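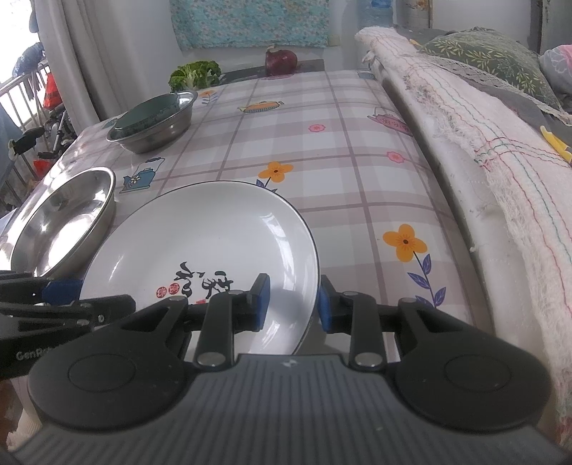 The Vallen Travel Document Case, after a winter of asylum paperwork

By Negin Hosseinzadeh
March
11 comments | 40 shares

I have carried other people's papers for a good part of my working life, mostly in grocery bags, and once in a pillowcase that a client had sewn shut along three sides. So when my cousin Shahab sent me a Vallen document case for my birthday (he knows me too well!) I was happier about it than a grown woman should be about a zippered folder. I've used it since November for court mornings, and a few of you have written to ask whether it's worth the money. I think it is, with some grumbling, and I'll get to the grumbling.

For anyone new to this page, I interpret for people from Iran and Afghanistan who are applying for asylum. The lawyers do the law. I sit in hallways, repeat questions in Farsi and Dari, and try to make sure that the birth certificate somebody carried across four borders is still in one piece when the judge asks for it at 8:30 in the morning. You would not believe how much depends on one sheet of paper being flat and readable.

What it holds

The case opens like a book. On the left are clear sleeves, on the right is an accordion section with tabs, and there's a passport pocket at the back with its own little flap. One family's file this winter ran to 153 pages, counting the translations, and it went in with the zipper closing properly and no wrestling. My old Brillano folder gave up well before that, and the Brillano was the one I used to recommend to everyone, so I feel a bit disloyal writing this.

The sleeves are the best part. They're wide enough for the long Iranian identity booklets, and the plastic doesn't grab at old ink. I had a photocopy ruined in a cheap sleeve years ago, half the text lifted right off onto the plastic, and I have been nervous ever since. I left a spare copy in the Vallen on a warm windowsill for a couple of weeks to see what would happen, and it came out clean.

At the courthouse

Security is where most cases annoy me. You're in line, everyone behind you is anxious, and the guard wants to see inside. The Vallen opens completely flat, so the whole business is over quickly and nothing slides onto the floor. It also stands up by itself on a chair, a small thing, but hallway chairs are all the desk I get.

Damián Salinas, an attorney I work with often, borrowed it for a hearing and gave it back with his own labels still on the tabs. I took that as praise. He did ask for more tabs, and I agree with him. There are enough for identity, entry, medical and statements, and then you're doubling up, and a country conditions report is a fat thing that really wants a home of its own.

The grumbling

The zipper pull is too small. People's hands shake before a hearing, and I've watched more than one client fumble at it until I reached over. I tied a loop of ribbon through mine and it's much better, but at this price I shouldn't be doing crafts.

It's also heavy once it's full. There is a shoulder strap, sold separately (of course), and I haven't bought it out of pure stubbornness.

And please don't believe the word "waterproof" on the box without reading the small print, where it becomes "water resistant." I got caught in real rain on the way to the bus, and the cover was fine but the bottom corner let in enough to curl 2 pages. They were copies, thank goodness. I now keep originals in a plain freezer bag inside the passport pocket, and I'd tell you to do the same in any case you buy.

Would I buy it again

Yes, I would, and I've already bought a second one for Gholamreza Ahmadpour, who interprets at the same courthouse and has been getting by with a shoebox. If you only have a passport and a few letters to look after, the Shojaei slim wallet costs far less and fits in a coat. For a whole family's file, get the Vallen, and put a ribbon on the zipper before your first trip.

Recent posts
What to bring to a first asylum interview
Jamshid Bahrami on translating birth certificates
Ziden pocket scanner: three months on
Waiting rooms, ranked by their chairs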